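Home Guides Organizers Attendees Help

Eltell Reunion Planner - Organizer Guide
Section 4: Managing replies and changes

This section covers replies from classmates, partial attendance, and late cancellations. Complete Section 3 (Importing the class list) before you begin. You need Organizer or Co-organizer access. Helpers can view replies but can't change them.

4.1 Opening replies

1. Sign in and select your reunion from the Events page.
2. Select Replies, then Settings.
3. Enter a closing date. The closing date applies to every event in the reunion unless you set a different one in step 5.
4. Choose whether classmates may bring a guest. The limit is 2 guests per classmate.
5. If one event needs an earlier closing date, such as a seated dinner, open that event and enter the date there.
6. Select Open replies. Invitations go out within the hour.

Note: Invitations are sent from the reunion's own address. Replies to that address go to the Messages tab and not to your personal mail.

Caution: Once replies are open, don't delete an event to correct its name or time. Deleting an event removes every reply attached to it. Use Edit event.

4.2 Recording partial attendance

Many classmates come for one evening and miss the rest. The planner keeps a separate reply for each event, so a person can be marked Yes for the Friday supper and No for everything else.

1. Select Replies, then People.
2. Find the classmate by current name or school name.
3. Select the arrow beside the name to show the list of events.
4. Set each event to Yes, No, or Undecided.
5. Select Save. The headcount for each event updates at once.

Undecided replies are left out of the headcount but are included in the seating plan as held places. To release held places, clear the Hold box on the event page.

Note: A guest follows the classmate's reply by default. If the guest is coming to an event without the classmate, open the guest's own line and clear Same as host.

4.3 Handling a cancellation

1. Open the classmate's record.
2. Select Cancel attendance. Choose All events or mark the events that apply.
3. Enter a reason if one was given. The reason is visible to organizers only.
4. If a payment was made, choose Refund, Hold as credit, or Donate to class fund.
5. Select Confirm.

If there is a waiting list, the first person on it receives an offer by email. The offer stays open for 44 hours and then passes to the next person. An offer can't be shortened, but you can withdraw it from the Waiting list tab and assign the place by hand.

Caution: Refunds made after the closing date aren't automatic. The planner lists them under Pending until an organizer approves each one.

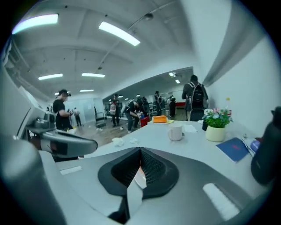

4.4 Moving a reply to another reunion

Use this procedure when a classmate belongs to two class years, or was imported into the wrong one.

1. Open the classmate's record and select More, then Move.
2. Select the target reunion. You must have Organizer access to both.
3. Check the name on the preview page. Married and school names are matched separately - review both.
4. Select Move. Payments move with the record. Messages don't.

4.5 Export limits

The reply list exports as a spreadsheet with one row per person per event. A single export holds up to 3,193 rows. Larger lists must be exported one event at a time. Dietary notes longer than one line are placed on a second sheet labeled Notes.

4.6 Common problems

A classmate appears twice. Select both records, then Merge. The older record keeps its replies.

The reply link has expired. Links stop working at 11 p.m. on the closing date. Send a new one from the person's record with Resend link.

The headcount is lower than expected. Check for Undecided replies and for guests with Same as host cleared.

Section maintained by Clodagh Buckley and Riaan Naidoo. Last reviewed in June.

14 people found this section helpful | 3 comments

Previous: Importing the class list Next: Name badges and seating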